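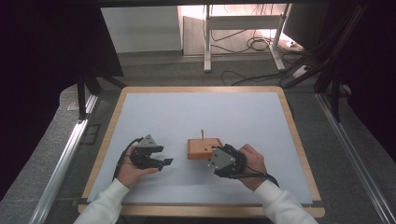

How do you get a thin wooden peg to stand up straight in a small block?
Drill the hole square to the face of the block, keep it only a hair wider than the peg, and check the peg from two sides before any glue goes near it.

I make a lot of peg blocks. They started as ring holders for a craft table in April, then my neighbor Rosalinda Lumbao wanted some for thread spools, and now they're all over the house holding price tags, paper flags, one very small felt bird... The method is the same for all of them and you don't need much of a shop to do it.

What I get out before I start

A small block of wood, something that sits comfortably in your palm
A thin dowel or stick for the peg
A drill, and a bit to match the peg
A little square, or anything you trust to have a square corner
Sandpaper, medium and fine
Wood glue and a toothpick
A pale board to work on
A clamp and a scrap of wood

About the board: I do the fitting on a big pale board laid over my table, and I really do recommend it. A thin brown stick against a dark bench top just disappears, and you can't judge the lean at all. Against white it stands right out. Mine is matte, and I'd go for matte if you have the choice (I tried a shiny shelf once and kept squinting at the reflection of my own lamp). My table has a raised wooden edge, so I had to trim the board twice to get it to lie flat inside. Measure yours before you cut, please.

Getting the block ready

Look at all six faces and pick the flattest one for the bottom. Set it down and poke the corners. If it rocks, lay a sheet of medium sandpaper on the table, grit side up, and rub the block over it in circles until the rocking stops. It took me four or five minutes on the last one, which was a stubborn orangey offcut from Prasanna Abeysekara's scrap bin.

Little holes and marks on the top don't bother me. If they bother you, turn the block over and use the other face, or fill them and sand again.

Now find the center. Draw a light pencil line from corner to corner, both ways, and where they cross is your spot. Press the tip of a nail into it to make a dent. Skip the dent and the bit will wander off across the wood, and then you have an off-center peg block (still perfectly good for tags, ask me how I know).

Drilling

Clamp the block to the scrap wood. Stand the little square next to it and line the bit up with the square's upright edge, first from the front and then from the side. Then go, slowly, and lift the bit out every so often to clear the dust.

I go down a bit more than half the height of the block. A piece of tape around the bit shows you when to stop. If you have a drill press, lucky you, use that and ignore most of this section!

Drill a practice hole in scrap first. Bits and dowels from different packs never quite agree - I had one bag of dowels labeled the same size all the way through and maybe half of them fit the same hole.

Cutting and fitting the peg

Roll the stick across the board. A straight one rolls smoothly and a bent one wobbles along like a bad shopping cart. Put the bent ones aside for plant labels.

Cut the peg a little longer than you want it. Sand one end to a very slight taper, only the first bit of it, and take the fuzz off the other end.

Push it in dry. You want it to go in with your fingers and stay there when you turn the block upside down. Too tight, sand the peg some more. Too loose, try another stick before you start fussing with shavings and paper strips.

Then do the looking. Hold the block steady with one hand, get your eyes down to board level, and look at the peg from the front. Give the block a quarter turn and look again. A lean that's invisible from one side can be shocking from the other. A small lean can often be turned out by twisting the peg in its hole until it looks right. When it does, make a tiny pencil tick on the peg and another on the block so you can line them up again.

Gluing

Pull the peg out, put a dab of glue down the hole with the toothpick, and spread it around the sides. Less than you think! Too much and it squeezes up around the peg in a shiny collar that shows through any stain.

Push the peg back in, match the ticks, and do the front-and-side check once more while the glue still lets you nudge it. Wipe off any squeeze-out with a damp rag. Then leave it alone overnight.

Trimming and finishing

Snip or saw the peg to height and round the top with fine paper. Erase the pencil lines, break the sharp edges of the block with a few light strokes, and wipe off the dust. I leave most of mine bare. Rosalinda's got a coat of wax and they look very fancy.

If you're making a batch, do all the drilling in one go and all the gluing in another. I did 14 in an evening that way, and only two of them ended up in the tag drawer.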